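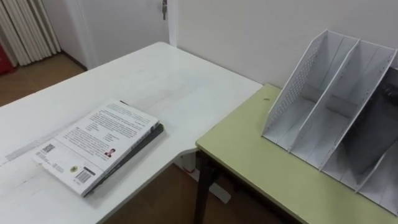
Photo: Cungate Family Learning

Home Reading Scheme: frequently asked questions

Posted 21/03/2018 by the Home Reading Scheme team
Last updated: October (question on moving schools added)

Who can join?

Any family with a child in Reception, Year 1 or Year 2 at a primary school in Cungate or Brusbridge. Children who are taught at home can join too. You will need to show something with your address on it when you sign up, such as a council tax letter or a utility bill.

Does it cost anything?

No. The scheme is paid for by the Hendricks Fund, which has agreed to support it until the end of the next school year. We don't take a deposit and we don't charge for late books.

How many books do we get?

Each child can have 3 books at home at any one time. You can swap them as often as you like while the book room is open. There are roughly 600 titles on the shelves, and most of them are stories — the non-fiction section is small but we are adding to it each term.

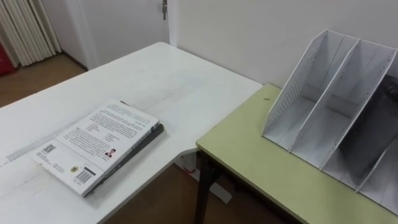
If you are looking for a particular title and can't find it, put your name on the request sheet by the door. We keep requested books behind the desk for 10 days and then they go back on the shelf.

Who chooses the level?

Your child's teacher gives us a reading level at the start of each term. It is only a guide. If a book is too hard, read it aloud to your child and talk about it as you go along. If it is too easy, let them enjoy it and pick something longer next time.

What is Drurater?

Drurater is the online reading record used by the schools in the scheme. You log in with the code in your welcome letter and write a line or two after each book. Teachers look at it once a week.

You don't have to use it. A paper record is available and counts in the same way. Please choose one or the other, as we can't join the two together at the end of term.
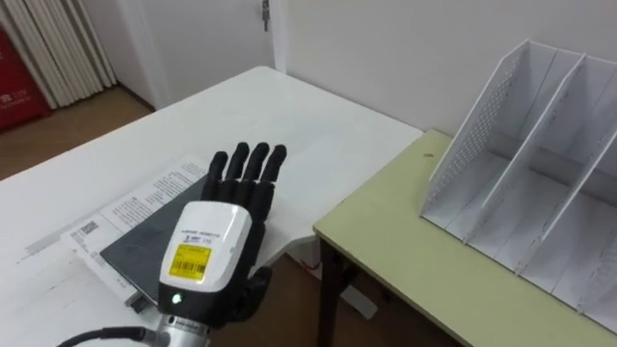
If you lose your login code, ask at the school office. We don't hold the codes ourselves and can't reset them.

What if a book is damaged or lost?

Tell us when you next come in. Small tears and loose pages can usually be mended, but please don't use sticky tape at home. For a lost book we will ask you to fill in a short form so that we can take it off the list.

English isn't our main language at home. Can we still take part?

Yes. We have 70 books with the story in two languages, mainly Polish, Urdu and Romanian. You are welcome to write in the reading record in any language you like.
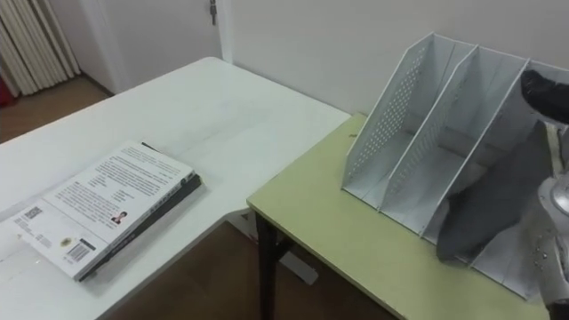 What happens if we move schools?

If the new school is in Cungate or Brusbridge, nothing changes. Let us know the name of the school and we will pass on your child's record. If you are moving further away, please bring your books back before you go.

Can younger brothers and sisters borrow books?

Not on their own account, but they can share. There is a box of board books near the entrance which you can take from without signing anything out.

Contact: ask at your school office or at the book room | © Cungate Family Learning | Back to top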